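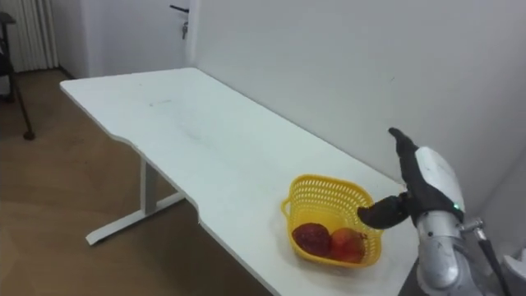
Figure 3. Shared table at Plusard, with the yellow basket and two pieces of fruit near its right end.

3.2 The table and the basket

We looked at how fruit gets put out and eaten in shared rooms, and the table matters more than we first thought. All the tables in the study were long and white with a matte top. The one in Figure 3 has a shallow curve cut into the near edge, and people at Plusard tended to stand in it when they reached for something. Scuffs show up on the white quite early. We did not score them, though Workneh wanted to, and there is a case for doing so next time.

Baskets were yellow plastic with small openships in the sides. Chosen for air flow mainly, also easy to rinse. Kang (K.) put them near the right end of the table at each site. At Grumville it kept getting moved to the middle - we let this stand and noted it.

Two pieces per basket, never more. One darker and rough skinned, one smoother and more orange-red, laid side by side at the bottom so they touch. Contact was the point here: in the pilot, bruises were found mostly where fruit met fruit, less often against the basket wall. A fuller basket hid this, the lower pieces were simply not looked at until someone tipped the lot out on Sunday.

Checks were done by hand at 14 sites over 12 weeks. 267 baskets in total, from about 500 planned (Lurnon dropped out early, and Koo closed its room for December). Each check was short. Lift the fruit, turn it once, press near the stem, put it back the same way round. Stępień and Yook did most of these and agreed on nearly all soft spots, less well on colour, where the light in the room made a diffrence. Colour scores are therefore left out of Table 2.

One open question is the side people take from. With the basket at the right end, the left piece went first more often, but left was also the darker fruit in most set-ups, so we can't separate the two. Swapping sides would have fixed it. Not done until week nine, too late to use. See 4.1 for what can still be said about bruising.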